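Facilities and Laboratory Support
Ticket 161: Purified water outlet, teaching laboratory, Milledov Building
Status: Resolved, monitoring
Opened by: Yatziri Becerra
Assigned to: Eugeniusz Jakubowski
Last updated: 2026-03-04

Problem as reported
The conductivity reading at the purified water outlet has risen above the department limit. The display on the Tivard unit shows a steady amber light and the message CHECK FEED. Flow at the tap is slower than usual. Two introductory chemistry sections use this outlet and need water for standard solutions. Please advise whether classes may continue to draw from it.

Initial response, E. Jakubowski
The outlet has been tagged out of service for analytical work. It may still be used for rinsing glassware. Sections that need purified water should collect it from the outlet in the second floor preparation room. Please do not reset the amber light, as doing so clears the stored alarm history.

Entry 2, E. Jakubowski
Inspected the unit. The inlet pressure gauge reads low. The prefilter housing was opened and the cartridge was found to be brown along its full length. The service label gives October as the date of the last change. The cartridge is rated for 1,000 gallons, and the counter shows that this figure was passed some time ago. Replaced the cartridge and flushed the line for 20 minutes. Inlet pressure returned to normal. The amber light remained on.

Entry 3, Y. Becerra
Thank you. Flow is much better. The conductivity reading has come down but is still above the limit after standing overnight. The first draw of the morning is the worst, and the reading improves as the water runs. Is this expected?

Entry 4, E. Jakubowski
A high first reading is normal after the unit has been idle, but it should settle within a few minutes. In this case it does not settle far enough. Possible causes are a spent polishing cartridge, a fouled sensor, or a check valve that allows storage water to pass back into the loop. The sensor will be examined first, as no parts are required.

Entry 5, Elvia Espinoza, Instrument Shop
Removed and cleaned the conductivity sensor. There was a light film on the probe – nothing unusual for its age. Compared the sensor against the shop meter using a fresh 500 mL sample. The two instruments agreed closely, so the sensor is not at fault. Refitted with a new O-ring.
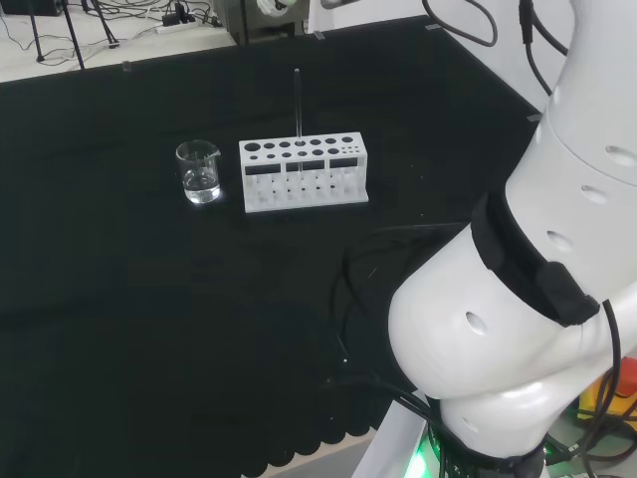

Entry 6, E. Jakubowski
With the sensor ruled out, the polishing cartridge was replaced from stock. The reading fell below the limit and stayed there through the afternoon. The check valve was tested with the pump off and held pressure. The amber light cleared without a manual reset.

Entry 7, Melina Chrysikopoulos, Teaching Support
Please confirm that the tag may be removed. Sections are still collecting water upstairs, and the preparation room has asked when this will end.

Entry 8, E. Jakubowski
The morning reading was within the limit on the first draw. The tag has been removed and the outlet is back in full service. Replacement prefilters are on order from Jevach. The prefilter change has been added to the maintenance calendar, to be done by gallon count – the date on the label will no longer be used for scheduling.

Open item
Kai Kohlhase is to review the counters on the remaining units in the Milledov Building and report any that are past their rating. The ticket will stay in monitoring until that report has been received.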